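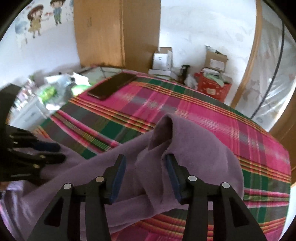 Murkby Makers Forum > Student Projects > Cloth handling for the Schouten Challenge, need opinions on our demos

lintroller_jo
Hi everybody, long post coming, so get a cup of something. I'm on one of the student teams from the Murkby robotics club and we signed up for the cloth track of the Schouten Challenge, where the robot has to pick up a piece of clothing, lay it out flat and fold it. We're collecting our demonstrations by hand with the Gerno gripper (the club's own design, two fingers, trigger in the handle) and then training on those in Todano. So far we have 176 demos that we're happy with, and the plan we handed in back in April said 900. You can see my problem!

My teammate and I disagree about what to do next, in a friendly way, and I promised to put it to the forum before we spend another evening on it. She wants to keep going the way we are, which is a plaid bedspread underneath and soft fleecy stuff on top, bunched up differently at the start of each run. I would like to move the whole thing to a plain gray table and get the number up as fast as we can. A fold on a plain table takes me maybe half the time, and my wrists would thank me.

So, fewer demos on a difficult background, or many more on an easy one? The rules say only that the judging surface "may be patterned." Also, if anyone has a trick for getting hold of one layer of fleece and leaving the second one behind, I'd love to hear it, because that's where most of our bad runs come from.

papercrane88
Welcome to the cloth track, you brave people. I did it last year and I still see hems when I close my eyes.

I'm with your teammate. We trained on a plain white table all season, and our scores at home were wonderful. Then at the challenge they put down a checkered tablecloth and our robot went after the corners of the checks with great determination. It pinched at that tablecloth for the whole time we were allowed. My grandmother had come along to watch and she thought it was the best part of the day, so it wasn't a total loss, but I wouldn't wish it on you.

A loud plaid is about as mean a background as you can find. If it learns to tell the clothes from those stripes, it'll manage most other things.

torque_and_tea
I'll take the other side, and I say this with love for papercrane and the tablecloth. With 176 demos you don't have enough of anything yet. If every run has a different starting heap and a busy background on top, the model has to learn two hard things together from a very small pile of data. We had 400 on a plain table before ours could do a sleeve at all, and only after that did we bring in the patterned stuff. It picked up the patterns quickly once the motions were there.

So my vote is the gray table first, get your folds reliable, then mix in the plaid for the last third or so. Your wrists matter too! You'll do sloppy demos if you're tired, and sloppy demos are worse than none. I threw out a whole evening of mine once and it hurt to do it.

papercrane88
But that's assuming they have the evenings for both, torque. If they run out of time halfway they're left with a gray table robot, and I've been the owner of a gray table robot.

torque_and_tea
Fair. I'd still rather have a robot that folds on one surface than one that almost folds on several. We may just have different scars from this competition.

lintroller_jo
You two are great, thank you. I read both sides out loud to my teammate and we've each decided that we won.

One thing I should have put in the first post: the bedspread has raised ridges along the stripes, so it isn't only the pattern. When the fingers come in low they can catch a ridge and lift the bedspread together with the clothes. I've gotten into the habit of coming in higher and a little slower, and I can't decide whether that's a good habit to be teaching it or a bad one. Putting up a picture from our setup so you can see how much cloth we're dealing with at the elastic.

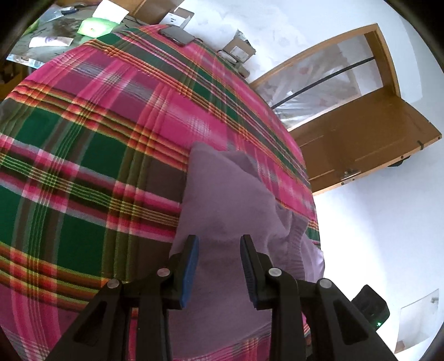 Jaws open over the mauve garment, with the gathered elastic off to the right.

That elastic is the part that gives me trouble. The fabric on either side of it wants to follow along wherever it goes, and if I grab the gathered bit first I end up with a fistful. If I start from the hem I get a clean edge but then the elastic end just stays where it was, all puckered.

seamripper_al
Not a robot person at all, I sew, and I only wandered in here from the workshop board because somebody said "fleece." Hope that's all right.

For picking up one layer: don't come straight down. Push sideways a tiny bit first so the fabric makes a little ridge on its own, then close on the ridge. That's what your fingers do when you pick up a pillowcase, you just never notice it. Fleece clings to itself, so the sideways push has to be slow enough for the top layer to slide and the bottom one to stay. Give it a try with your own thumb and finger a few times before you do it with the gripper, and then copy exactly that.

For the elastic, I would never start from the gathered end. Hem first, lay it down, smooth it toward the elastic, and fold the elastic over last as its own little step. It'll never lie flat and you shouldn't ask it to.

lintroller_jo
Al, please stay in this thread forever. We did the sideways push for an hour tonight and I got a single layer far more often than I had any right to. My teammate did it with her eyes closed to show off.

gearbox_nan
Adding a practical note, as the person who has rebuilt more Gerno fingers than anyone should. Check your pads before every session. If one pad gets fuzzy with lint and the other is clean, the cloth will slide on one side and hold on the other, and you'll start correcting for it with your hand without meaning to. Then you've taught Todano your correction. A piece of tape pressed on and pulled off cleans them up nicely. Also give the pivots a wiggle, and if one is looser than the others, tighten it before you record a single thing.

On the big question I lean toward torque, though not all the way. I would keep what you have, move to a plain surface for a while, and go back to the plaid one evening in every three so it doesn't all come at the end.

milan_vd (Milan Van Dijk, club mentor)
Good evening all, and what a nice thread to come home to. A few things from my side.

First, Jo, the 900 in your plan was a guess, we both know it was a guess, and you're allowed to change it as long as you write down why. The judges read the project log before they look at the robot. I've seen teams with a third of the data get a very kind score because the log showed they'd thought about it.

Second, on plaid or plain: hold back a few evenings of both and don't train on them. Train once on the plaid runs only, and then test on the held-back ones. If it fails mostly at finding the cloth, papercrane's worry is the one to work on. If it finds the cloth and then fumbles the fold, go with torque. You can have that answer this week with the data you already own, and it'll save you a lot of arguing (much as I enjoy reading it).

Third, I don't agree that coming in high and slow is a bad habit. The ridges on your bedspread are a fair test, and a robot that is a little cautious near the surface will do better on a strange table than a bold one. I would keep it. Gearbox and I have disagreed on this before and I expect I'll be hearing about it.

gearbox_nan
You will, Milan. Slow approaches cost time and the cloth track is timed. I'd come in high and then quick, and go slow only for the last bit. But yes, fine, keep the height.

papercrane88
Milan's test is a good idea and I'm a little annoyed I didn't think of it last year. Jo, will you post what comes out? Even if it makes torque right.

torque_and_tea
Especially if it makes me right.

lintroller_jo
Will do! Plan as of tonight: pads taped clean, sideways push on every pickup, hem first and elastic last, and we hold back 2 evenings of runs, one plaid and one plain, for Milan's test. The training run in Todano goes overnight at the clubhouse and my teammate has the key, so it depends a bit on when she's free. I'll put the numbers in this thread once we have them, and the log too if anyone wants to read through it. Al, if you have opinions on sleeves, we get to those next.

seamripper_al
I have so many opinions on sleeves. Start a new thread and I'll bring them all.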